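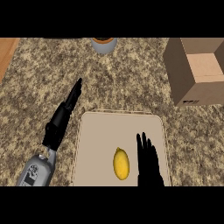

Maureen Tickell
Press and Policy Officer, Willcombe Household Advice

"LIFETIME" WORKTOP PLANS: WHOSE LIFETIME, ASKS ADVICE SERVICE

Willcombe Household Advice is asking anyone buying a new stone worktop this winter to keep their pen in their pocket when the care plan comes out. A review of the paperwork sold with kitchens has left us doubtful that many of these plans are worth having, and more than doubtful about the word "lifetime".

The service, which covers Isby and the Yeon valley, read 224 brochures, plan booklets and guarantee sheets that residents had sent in or brought to the advice desk. All of them were for granite, marble or quartz worktops, or for sealing and stain cover sold alongside. We read them to the end, small print included. It was slow going.

Of those 224 documents, 98 used the word "lifetime" on the front page or in the heading. Very few went on to say what it meant. In some it meant the life of the product, which was then described as having ended when the product could no longer be repaired. In others it meant the time the buyer stayed at the same address. One booklet defined it as "the period of cover", and the period of cover as "lifetime". We read that page several times in case we had missed a line.

WHAT IS BEING SOLD

The usual offer goes like this. A household chooses a worktop and pays a deposit. At some point between the deposit and the fitting, a care plan is added to the quote, often as a line that has to be struck out by anyone who doesn't want it. The plan promises a sealing treatment, a bottle of cleaner, and a visit if the stone should stain or mark.

None of that is wicked. Granite can take up oil and wine if left unsealed, and some paler stones do so quite readily. Marble will be dulled by lemon juice or vinegar whatever is put on top of it. A sealer slows down staining. It doesn't stop scratches, chips or heat damage, and we have yet to see a leaflet that puts this in type as large as the promise.

Our complaint is with the gap between what the salesperson says and what the booklet says. Residents told us they had understood the plan to cover "anything that happens to it". The booklets say something much smaller. Common exclusions included:

Marks not reported within a few days of being made.
Marks whose cause the owner can't name.
Any stain on a joint, or close to a sink or hob cut-out.
Damage following the use of a cleaner other than the one supplied.
"Gradual change", with no further explanation.

We would ask where in a kitchen a worktop is supposed to get stained, if the area by the sink and the area by the hob don't count.

The cleaner clause deserves a mention of its own. The bottle supplied is small. Once it is finished, the owner must buy more from the same seller and keep the receipts, or the cover lapses. Nobody who came to our desk had kept the receipts. A few hadn't known there was a second bottle to buy.

THE PROVIER SCHEME

Provier, a plan offered through kitchen showrooms in our area, has been promoted since the spring with a badge reading "Approved Stone Care". We asked who had approved it. The reply, when it came, explained that the badge reflected Provier's own internal standard and that showrooms displaying it had agreed to follow that standard. We asked to see the standard. We were sent the brochure.

Provier also says that its customers are satisfied, and gives the figure of 3,209 "protected kitchens" as evidence. This is the number of plans sold. It tells us nothing of how many people have made a claim, how many claims were paid, or what those people thought of it afterwards. A household which bought the plan, forgot all about it and lost the booklet would be counted as a protected kitchen, and for all we know as a happy one.

We put this to Provier. It said that claims information is commercially sensitive. That may be so. Buyers are entitled to draw their own conclusions from it, and we have drawn ours.

In fairness, Provier has told us that it will reword the part of its booklet dealing with sink and hob cut-outs. We haven't seen the new wording and will wait until we have before welcoming it.

WHAT IT COSTS, AND WHAT IT MIGHT COST INSTEAD

Prices varied so much from showroom to showroom that we don't think an average would be useful. What we can say is that residents commonly paid some £100 for the first treatment alone, with a yearly charge afterwards that was mentioned late or in passing. The yearly charge generally renews by itself. Cancelling it means writing to an address that, in several booklets, isn't the address on the front.

A tin of ordinary stone sealer from a builders' merchant costs a good deal less than that. Most people can put it on with a cloth on a quiet morning, following the instructions on the tin and trying a hidden corner first. Some will prefer to pay for the job to be done, and there is nothing foolish in it. They should be paying for the job, though, and should be able to see what it costs on its own.

There is also the matter of whether the worktop needs sealing at all. Engineered quartz generally doesn't, and its makers tend to say so. We still found care plans with a sealing treatment being sold for it. When we asked one showroom why, we were told that customers "like to know it's been done".

A simple check for granite is to leave a few drops of clean water on the surface for a quarter of an hour or so, then wipe them off. If the stone underneath has gone darker, it is taking up water and a coat of sealer would be sensible. If it looks the same, it can probably wait. Dark and heavily speckled stones can make the difference hard to judge, so look at it in daylight and from low down. We mention this test with some caution, having seen it performed in showrooms on an unsealed sample and presented as proof that the customer's own worktop was in danger.

YOU MAY ALREADY BE COVERED

A worktop that arrives cracked, is badly fitted or fails early for no good reason is the seller's problem under ordinary consumer law. Buyers don't have to own a care plan to complain about it. Residents have come to us after being told that without the plan there was "nothing on file" and so nothing to be done. That is wrong, and we would like to hear from anyone else who has been told it.

Accidental damage may also be covered by home insurance. Check whether fitted worktops count as buildings or contents under your own policy, and what the excess is, before paying a second time for similar cover.

BEFORE YOU SIGN

Ask for the full booklet, and take it home. A summary card isn't the booklet. If the full version "only comes out with the kitchen", as one resident was told, then we would suggest the signature can come out with the kitchen too.

Ask what "lifetime" means, and get the answer in writing.

Ask for the price of the worktop with the plan taken off. If the total doesn't fall, ask where the money has gone.

Find out whether the plan renews, on what date, and how to stop it. Put the cancelling address somewhere you'll find it.

If the plan was taken out at home or over the phone, there may be a cooling-off period. Don't let a fitting date persuade you that it has passed.

WHAT WE WANT FROM SHOWROOMS

Willcombe Household Advice has written to kitchen sellers in Isby asking them to stop adding care plans to quotes unless the customer has asked for one, and to stop using the word "lifetime" without a plain meaning beside it. We have asked for replies by the end of December.

Early responses haven't given us much hope. One seller told us its customers had never raised the matter. Another said it would be guided by the trade, and didn't say which part of the trade it had in mind. We will publish the replies we get, along with a list of those who didn't send one.

We don't claim that our review speaks for the whole country. The documents came from people who chose to send them, and many of those people were already cross. It is possible that better plans exist and that their owners saw no need to get in touch. Any company that believes it sells one is welcome to send us the booklet and its claims record. We'll read both.

ENDS

Notes to editors

Willcombe Household Advice gives free advice on household purchases, repairs and contracts to residents of Isby and the Yeon valley. It takes no money from kitchen sellers, stone suppliers or providers of care plans.

The review looked at printed and downloaded documents only. No worktops were tested.

A short guide to reading a care plan is available from the advice desk and can be posted in large print on request. Press enquiries should go to the press and policy officer, mornings only.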